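6.3 Wrist cable and hand check

Do this every 300 running hours, and after any hand has been changed on the Karkus two-armed unit.

Caution: keep clear of both arms while the drives are live. The stop button must be within reach.

1. Park the unit facing the sofa and lower the arms.
2. Switch off the drives and wait 3 minutes.
3. Check the cable loop at each wrist. It should bend freely and must not be pulled tight over the joint.
4. Wipe the fingertips with a dry cloth.
5. Switch on and run routine 147. Both arms rise and the hands open over the seat.
6. Hold this position for 8 seconds and look for drift or shaking in the fingers.
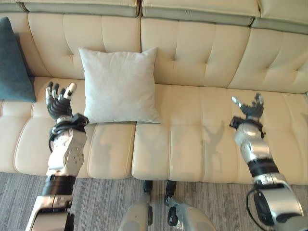

Stasiv adds that a cable which looks fine with the arm down can still pinch once the wrist turns, so the loops should be looked at again during step 6 — from the side, with hands well away.

Note: if a finger drifts, stop the routine and repeat it once. If it drifts again, go to 6.5, Finger zero setting.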